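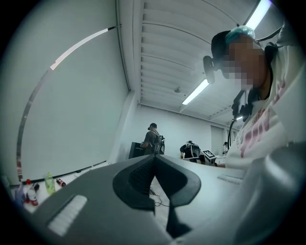 机器什么时候才肯替我们把袜子配成对

过年前大扫除，我跪在地上从沙发底下往外掏东西，掏出来一只孩子的袜子、一枚纽扣、半截铅笔，还有一团说不清来历的绒毛。我家那台扫地机就停在旁边的充电座上，绿灯一闪一闪的，样子很乖。它是2011年买的，牌子叫Pistollow，那时候买这么个东西，亲戚们都要来家里看一看，我婆婆还特地搬了小板凳坐在客厅中间，看它从这头走到那头，看了整整一个下午，中间只起来添过一回茶。

这些年它换过电池，换过轮子，边刷换了不知多少把，至今还能用，我对它是有感情的。可是我也得说句公道话：每次让它干活之前，我要先把椅子架到桌上，把地上的拖鞋、积木、充电线统统捡起来，把浴室门口那块带流苏的地垫卷好（流苏卷进去过一回，我用指甲剪剪了大半个钟头）。等我把这些都做完，家里其实已经收拾得差不多了，剩下的那点灰，它去扫。所以有人问我机器到底能不能做家务，我总要先反问一句，你说的家务，是从哪一步开始算的？

我写这篇东西，就是想把这个问题好好掰扯掰扯。我在亚麻布草这一行待了大半辈子，最早在车间，后来管排班，现在退下来了，偶尔还回Lincombe的老厂子帮帮忙。我不懂写程序，懂的只是毛巾、床单、枕套，懂它们湿着是什么脾气，干了又是什么脾气。可巧这几年大家谈机器人，三句话不离叠衣服，这就谈到我的饭碗里来了，我便觉得自己也有资格啰嗦几句。

先说厂里。很多人以为洗衣厂早就全是机器了，这话对一半。洗是机器，脱水是机器，烘是机器，熨平大床单的那条线更是气派，床单从这边进去，从那边平平整整地出来，热气扑脸，我第一次看见的时候站在那里舍不得走。我们厂一天要过3000条毛巾，没有这些大家伙，想都不要想。可是你要是顺着毛巾走一遍，就会发现每两台机器中间都站着一个人。脏布草倒出来是一座小山，里头夹着浴袍带子、牙刷、遥控器、有一回是一只完好无损的蛋糕盒子，得有人分。烘完了拧成麻花的，得有人抖开。床单送进熨平线之前，得有人找到那两个角。

找角这件事，请容我多说几句。Gwenllian Gittins是我带过的人里手最快的，她现在管着整个后道车间。她找床单的角不看，眼睛看着你，嘴里跟你聊她家的排水沟，手伸进那一堆里头一摸，一捋，一抖，角就在手里了。我年轻时问过别人这是怎么练的，人家说练个屁，做就是了；后来轮到新人来问我，我想了半天，也只说得出差不多的话。布边有一道卷缝，比别处硬一点，顺着硬的地方滑下去，滑到忽然厚了，那就是角。话说出来就这么一句，可是从听懂到会做，一般要一个多星期，中间还要被床单蒙住头若干次。

我觉得机器难就难在这里。一条毛巾摊平了，是个长方形，谁都认得。一条毛巾团着，每次团得都不一样，你抓起来又是一个样，放下去再换一个样。铁做的零件不会这样，你把一颗螺丝搁在那里，明天来它还是那颗螺丝。所以汽车厂里的机器臂几十年前就威风凛凛了，叠毛巾的到今天还在慢慢地叠。我在网上看过不少这类视频，看得很入神，也总要提醒自己去看角落里有没有写着几倍速，再看看毛巾一开始是怎么放的，是扔在筐里的，还是有人已经好好地铺在桌面上了。我家那台扫地机教会了我这一点。

前年厂里请过一家叫Meltuvham的公司来试他们的设备，型号叫Hopkin，名字起得挺亲切，像隔壁邻居家的小儿子。两条胳膊，一个柜子似的身子，来的那天大家都假装路过，路过了好几趟。说好了只做一件事，叠方巾，就是最小的那种，擦脸的。头一天上午它叠得真不错，四四方方，大家都鼓了掌，我也鼓了，我是真心高兴。下午换了另一家酒店的方巾，颜色深一些，绒头长一些，它就开始犹豫，伸过去，捏空了，缩回来，再伸过去。Meltuvham派来的小伙子急得满头汗，蹲在那里调来调去，Gwenllian看不下去，给他端了碗汤面。

后来他们统计了一下，连续200条里，要人伸手帮忙的次数不少。具体的数我就不写了，人家也是诚心诚意来做事的，况且过了这么久，说不定早就改好了。我记得的是另外一件事：为了让它顺利干活，车间安排了2个人在旁边，一个负责把方巾一条条理好放到它够得着的地方，另一个负责把它叠好的收走，顺便把没叠好的重新叠一遍。这两位都是熟手，叠方巾闭着眼睛都能叠。你看，这又回到了我家客厅，椅子架在桌上，我跪在地上捡积木。

话说到这里，像我这样年纪的人，很容易就要得出一个“机器到底不如人”的结论，然后心满意足地去泡茶。我不想这么写。我见过太多被人断定机器做不来的活，后来都让机器做了，而且做得比我们好，腰也不疼。早年间大床单是要两个人扯着四个角手工叠的，一天下来肩膀抬不起来，晚上梳头都费劲。有了熨平线以后，没有哪个老姐妹说过想回到从前。谁要是真的造出一台能在湿布堆里找角的机器，我愿意坐公交车去给他送一篮子鸡蛋。

而且这几年路子好像也变了，这是我最想说的一层。以前教机器，是工程师坐在那里一条一条地写规矩，手抬多高，夹多紧，往左还是往右。规矩写得再细，碰上一条没见过的深色方巾也抓瞎。现在有不少人换了个办法，让人先做给机器看：人手里握着一个夹子，夹子跟机器手上的那种差不多，人就拿着它去干活，一遍一遍地干，把怎么伸过去、怎么合拢、怎么放下都记下来，再拿去给机器学。我头一回听说的时候笑出了声，这跟我们带徒弟有什么两样呢！师傅说不清楚的，就让徒弟站在旁边看，看够了自己上手，错了再看。

我说不清楚床单的角是怎么找到的，写规矩的办法就用不上我，因为我写不出来。可要是让我做给它看，那我有的是本事，Gwenllian更有的是。几十年攒在手指头里的东西，从前只能一个人传一个人，传的人退休了，没传下去的也就散了，现在居然有地方要了。这一点我心里是很受用的，也不怕别人笑我。

不过受用归受用，疑问也还是有的。第一，隔着夹子干活，跟用手干活，到底不是一回事。我在家里拿烤肉夹试过叠毛巾（我老伴以为我出了什么毛病），两瓣的夹子捏得住布，却捻不动布。我们平时分开两层粘在一起的枕套，靠的是拇指和食指一搓，搓的时候能觉出是一层还是两层，夹子在我手里就只有夹住和没夹住。也许人家的夹子比烤肉夹讲究得多，垫了防滑的面，装了能觉出轻重的东西，我不敢下断语。我只是说，手艺里有一部分在眼睛看得见的动作里，还有一部分在指头肚上，后面这一部分怎么记、怎么学，我还没听到一个让我放心的说法。

第二，得有人去做那些一遍又一遍的示范，这个活本身也是活。站着，弯着腰，同一个动作反反复复，跟车间里站一个班有多大分别？谈起机器人，大家爱谈将来它省下多少人工，很少有人谈现在它正用着多少人工。我倒不觉得这是坏事，学徒期总是费人的，我只盼着做这些事的人拿到像样的工钱，中间能坐下来歇一歇，喝口热的。也盼着将来哪天机器真学会了，开庆功会的时候，名单上能有他们。我们厂当年熨平线投产，剪彩的照片里一个车间的人都没有，这件事我记到现在。

第三，就是家里和厂里的差别。我越想越觉得，机器多半会先在厂里学会，再慢慢进家门，中间这段路还长得很。厂里好歹有个章法，毛巾就那么些尺寸，灯是亮的，桌子一样高，地上不会突然冒出一只猫。家里呢？我女儿家的洗衣篮里，婴儿的围嘴跟成人的牛仔裤搅在一起，口袋里有纸巾，有时是蜡笔，毛衣不能烘，衬衫要挂着，有一件T恤领口已经破了，看上去该当抹布，可那是女婿的宝贝，谁扔了跟谁急。这些事没有写在任何地方，全在一家人的脑子里。一台机器要做好这家的家务，光手巧还不够，它得在这家住过一阵子，挨过几次埋怨。

洗碗机就是个现成的例子。它洗得比我干净，这我承认，还省水。可是吃完饭，把剩菜倒掉、把碗里的骨头拨出来、大盘小碗想着法子塞进去、再把木头砧板单独拿出来的那个人，还是我。我们管这叫洗碗机洗的碗。我没有抱怨的意思，我很喜欢它，夜里听着它在厨房里哗啦哗啦响，心里踏实。我只是觉得，一件家务可以切成好多段，机器最先拿走的往往是最重复、最费水费力的那一段，留给人的是零碎的、要拿主意的、要弯腰的那几段。而这几段，偏偏又是最不被当成活的。

所以回到开头那个问题，机器能不能做家务、做车间里的杂活了？照我看，分段地能，整件地还不能。要是有人来推销，说他家的机器会叠衣服，我劝大家别急着问它叠一件要多久，先问问衣服是谁拿出来的，谁翻的正面，谁扣的扣子，叠完又是谁放进柜子。再问问换一种料子行不行，灯暗一点行不行，孩子在旁边跑行不行。问完要是他脸不红，那就请他把衣服团成一团扔在地上，当场试给你看。这个办法我教给Gwenllian了，她说下回再有公司来，她就把刚出烘干机的浴袍连带子一起倒在人家面前，人家要是还笑得出来，她就签字。

我倒是希望有人能笑得出来。厂里现在招人难，年轻人来了，做三天，手上起了泡，走了，我一点也不怪他们。留下来的几位，年纪跟我差不了多少，膝盖都不大好，下楼梯要侧着身子。要是能有一台机器，哪怕慢一点，笨一点，只管把拧成麻花的床单抖开，抖开就行，别的都不用它，她们下班以后就还有力气去跳跳舞，或者去接孙子。这个要求我觉得不高，可也知道，对做机器的人来说已经够愁的了。

至于我自己家，眼下还是老样子。那团绒毛我扔了，纽扣收进了饼干盒，袜子洗了晾在暖气片上，另一只到现在也没找着。扫地机我擦了擦轮子，又给它换了一把新边刷，明天早上等我把椅子都架好，就放它出来走一圈。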